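Subject: Re: [tamilstead-home] Emptying the hall closet

On 2024-01-08, a list member wrote:

> We've got a closet that hasn't been emptied since we moved in. Do you take everything out at once, or go shelf by shelf? I tried shelf by shelf and gave up after 2. Also, are the Grorix bins worth the money?

Oh, I feel this one! I'm a take-it-all-out person, mostly since I did ours last March and found 6 flashlights, all of them at the very back (and not one battery in the house, of course). Shelf by shelf, I just kept moving the same stuff up and down.

I'd put an old sheet on the floor first and dump everything on that. Then wipe the shelves, and only put back what you'd go looking for. The rest went into 5 bags by our front door and sat there way too long, so book your drop-off before you start!

On the bins: I paid $40 for the Grorix set and the lids are already a bit wobbly. The plain Miltel ones stack better, I think, and you can write on them with a marker.
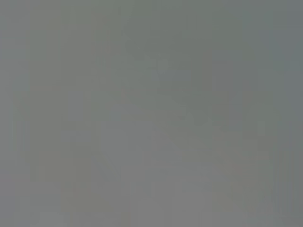 Oh, and measure the shelf depth before you buy anything. I didn't, and one of my bins sticks out just enough that the door won't shut unless I turn it sideways. Are you keeping coats in there too, or is it all shelves?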